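The Bin of Things That Live Nowhere

Every household in Clirnton has one, and ours is gray metal.

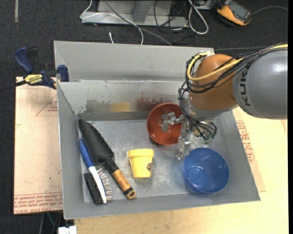 What Goes In

Two bowls, one reddish-brown and one blue, last matched to anything in September. A pale yellow cup that would pass for a flowerpot. A couple of hand tools, because the toolbox is all the way downstairs.

What Comes Out

Very little. I gave myself 18 minutes to empty it and spent seven of them on the cup. The bowls went back to the kitchen — the tools are still under discussion.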